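Okivside Papers on Music Rooms and Furniture
27th January
Kwok-wai Ho and Yurii Romaniuk

We use cookies to remember your reading settings. By continuing you accept this.

3. Floor objects in small practice rooms

3.1 Background

In the previous section we discussed the walls and the doors of the practice rooms at Mosville. In this section we turn to the floor. Teachers who use small rooms often complain that there is no place to put things down. A desk or a shelf is rare in such a room, and what does not hang on the wall is placed on the floor, near the player's feet. This includes the music stand itself, the metronome, and more and more often the network equipment which is needed for remote lessons.

The literature on room planning usually treats the music stand as a point. We think this is a mistake. A stand with a tripod base takes its room at floor level, where the legs spread, and only a little room at the height of the sheet desk. A player who looks at the notes does not look at the legs. In the interviews from May, several students told us that they had kicked a leg of the stand during a lesson, and one of them had stopped using the room for this reason.

3.2 Placement

We asked the teachers to place three kinds of objects on a bare floor, as they would do at the start of a working day: a stand, a metronome, and a network box with its cables. No instruction was given about the order. The typical result was that the stand went to the back and the other objects were divided between the two sides of it, as in Figure 3. The cables were left in coils until they were needed.
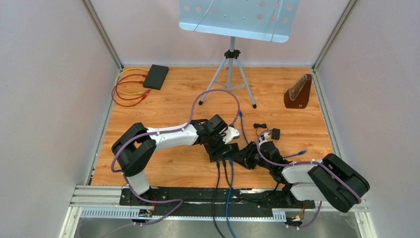 Figure 3. Music stand on a tripod base, with a wooden metronome at the right and a flat black box with yellow and red-orange network cables at the left.

The teachers explained this division in different ways. Some of them wanted to keep the metronome far from anything with a cable, so that it would not be pulled over. Others said only that they are used to having it on the right side. A wooden metronome of the tapered kind has a narrow top and a wider foot, and it stands quite safely on a hard floor. On a carpet it may lean, and a pendulum metronome then beats unevenly. For this reason we recommend a hard floor, or a small board under the metronome.

3.3 Cables

Coiled cables gave us the most difficulty. A loose coil needs more floor than the box to which it belongs, and it grows when somebody takes one end from it. In the rooms at Gisler we measured up to 70 cm between the box and the outermost loop. Different colors help to find the correct cable, but they do not make the coil smaller. We tried a fabric strap around each coil and it was accepted well by the teachers, although 2 of the 20 straps were lost in the first month.

A second question is where the coil should lie in relation to the stand. If a loop comes under one of the legs, the stand cannot be moved without lifting it. We therefore suggest a free strip of 300 mm between the nearest foot of the tripod and the first loop. In very narrow rooms this is not always possible, and there the box should be fixed to the wall. The wall brackets used at Lultel are described in Section 4.

Contact: Okivside Papers, editorial office. All rights reserved. Back to top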